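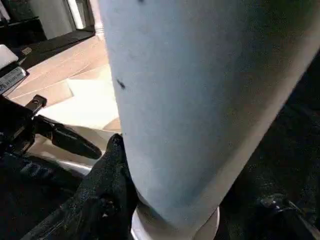
Tiempo de lectura: 5 minutos

¿Cómo sabe un robot dónde poner la mano?

Tú agarras un vaso y ya. Ni lo piensas. Ojos, brazo, dedos, vaso. Listo.

Un robot no. Un robot tiene motores, cables, tornillos... y nada de eso sabe lo que es un vaso. Ni un tubo. Ni una mesa. Para eso hace falta el software: los programas, las instrucciones que alguien escribió con un teclado y mucha paciencia.

Hoy vamos a meternos dentro de esos programas. Rápido, que hay mucho.

Primera parte: VER

Una cámara no ve. Suena raro pero es así. Una cámara solo saca números. Cada foto está hecha de puntitos (se llaman píxeles) y cada puntito es un grupo de números: cuánto rojo, cuánto verde, cuánto azul. Nada más.

Entonces llega el programa de percepción. Percepción = enterarse de lo que hay. Mira los números y busca pistas:

– ¿Dónde cambia el color de golpe? A lo mejor hay un borde.
– ¿El borde es recto o curvo?
– ¿Esto se parece a algo que ya me enseñaron?

Lo de enseñar es importante. A muchos de estos programas se les enseña con fotos y fotos y más fotos. En Gitier, el taller del que hablamos en este número, empezaron con 756 fotos de tubos. Tubos de pie, tubos tumbados, tubos con otro tubo encima. Y el programa seguía confundiendo un tubo con una pata de silla! Hubo que darle más.

Un problema gordo: lo blanco sobre lo blanco. Y lo que brilla. Si le da mucha luz a una pieza blanca, los bordes se borran y el programa se pierde. Por eso ayuda que el fondo sea oscuro. Prueba en casa: un folio encima de una sábana blanca, entrecierra los ojos. ¿Dónde acaba el folio? Pues eso.

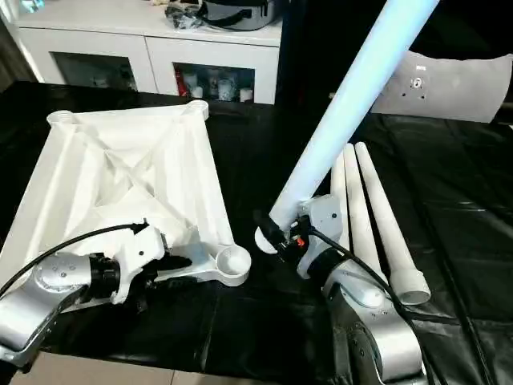
Dos brazos, piezas blancas y un tubo azul claro, sobre plástico negro.

Segunda parte: PENSAR EL CAMINO

Vale. El programa ya sabe (más o menos) dónde está el tubo. Ahora hay que llegar hasta él sin chocar con nada.

Esto se llama planificar. Es como esos laberintos de las revistas donde llevas al ratón hasta el queso. Pero en tres dimensiones, y el ratón es un brazo con muchos codos.

¿Y cómo se hace? Una manera es ir probando caminos imaginarios. El programa se inventa uno. ¿Choca? Fuera. Otro. ¿Choca? Fuera. Otro. Este no choca pero da una vuelta enorme... lo guardamos por si acaso. Otro. Y así un montón de veces, todo dentro del ordenador, antes de que el brazo se mueva ni un pelo.

El planificador del taller se llama Zosix. Tiene un límite: si en 15 segundos no encuentra camino, se para y avisa. Mejor parar que hacer el bruto.

Con dos brazos la cosa se complica. Mucho. Porque cada brazo es un obstáculo para el otro! Si el izquierdo sujeta una pieza, el derecho tiene que saber por dónde anda el izquierdo. Todo el rato. Imagínate hacer un puzle con tu hermana, los dos con los ojos cerrados y una voz diciéndoos dónde está la mano del otro. Pues Zosix es la voz.

Y también hay que pensar en lo que llevas agarrado. Si llevas un tubo largo, ahora eres más largo. Lo sabe cualquiera que haya cruzado el pasillo con una escoba (y haya tirado algo). El programa le suma el tubo al brazo y hace las cuentas otra vez.

Tercera parte: UNA CÁMARA EN LA MUÑECA

Algunos robots llevan una cámara arriba, como en la cabeza, y otras pequeñas en las muñecas. ¿Para qué tantas?

La de arriba ve la mesa entera. Pero cuando la mano se acerca a una pieza, la tapa. Hazlo tú: pon la mano delante de un lápiz para cogerlo. Desde tus ojos, medio lápiz desaparece. La cámara de la muñeca está mucho más cerca y puede mirar por otro lado.
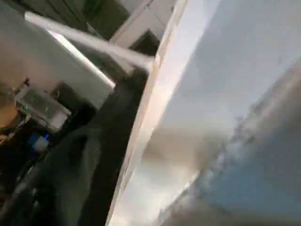
Lo malo es que la muñeca gira. Y si la muñeca gira, gira todo lo que ve la cámara. Una puerta parece torcida, el suelo parece una pared. El programa tiene que acordarse: «ojo, que no se ha torcido la puerta, me he torcido yo». Para eso hace unas cuentas con los ángulos de cada articulación. Se llaman transformaciones de coordenadas. Nombre largo, idea fácil: pasar de «a la derecha de mi mano» a «a la derecha de la mesa».

También está el desenfoque. Si la mano va deprisa, la imagen sale borrosa. ¿Qué se puede hacer?

Ir más despacio cuando toca mirar bien.
Tirar las fotos borrosas y esperar a la siguiente.
Fiarse un ratito de la otra cámara.

En Gitier usan las tres cosas. Sus cámaras hacen 30 fotos por segundo, así que por tirar una no pasa nada, enseguida viene otra.

Cuarta parte: APRETAR LO JUSTO

Ya hemos llegado a la pieza. Ahora, cerrar los dedos.

¿Cuánto? Poco y se cae. Mucho y la estropeas. El trozo de software que se ocupa de esto se llama control, y su truco es hacerse la misma pregunta sin parar: ¿dónde quiero estar? ¿dónde estoy? Y corregir la diferencia. Otra vez. Y otra.

Tú haces lo mismo en la ducha con el agua. Demasiado fría, giras un poco. Ahora quema, giras menos. Eso es un bucle de control y lo haces medio dormido a las 8 de la mañana.

El programa de control del taller es Gerkance. Y antes de estrenar un cambio lo prueban en un simulador, Kälin, que es como un videojuego de brazos robóticos. Ahí se pueden chocar lo que quieran. Unas 20 pruebas sin sustos y entonces, solo entonces, se pasa a los brazos de verdad.

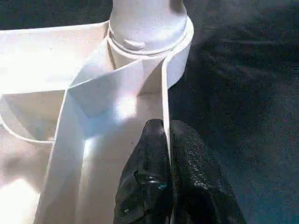 Página 15

Encajar es lo más dificil de todo. Meter un tubo en su agujero parece de bebés, ¿verdad? Pues si el tubo va un poquito inclinado, se atasca. Una persona lo nota en los dedos y lo menea sin pensar. Al robot hay que escribirle el meneo: si notas que empuja de vuelta, para, sube un poco, gira un poco, prueba otra vez.

Y las paredes finas, otro lío. Hay que agarrarlas por el sitio bueno y sin doblarlas.

PARA HACER EN CASA: el robot eres tú

Necesitas: un tubo de cartón (de papel de cocina), un vaso ancho, un pañuelo y a alguien con paciencia.

1. Tápate los ojos con el pañuelo. Tú eres el brazo.
2. La otra persona es el software. Solo puede decir: arriba, abajo, izquierda, derecha, adelante, atrás, gira, abre, cierra.
3. Objetivo: coger el tubo y ponerlo de pie dentro del vaso.
4. Luego cambiáis.

Prohibido decir «ahí» o «un poco más para allá, hombre». Un robot no sabe dónde es allá.

Después escribid en un papel las órdenes que más habéis usado, en orden. Dádselo a otra persona para que lo intente con el mismo tubo pero movido de sitio. ¿Funciona? ¿Qué orden habría que cambiar?

PALABRAS NUEVAS

Píxel: cada puntito de una foto digital.
Percepción: la parte del programa que averigua qué hay delante.
Planificar: buscar un camino sin choques.
Bucle de control: mirar, comparar, corregir, y vuelta a empezar.
Simulador: un mundo de mentira dentro del ordenador para hacer prubas.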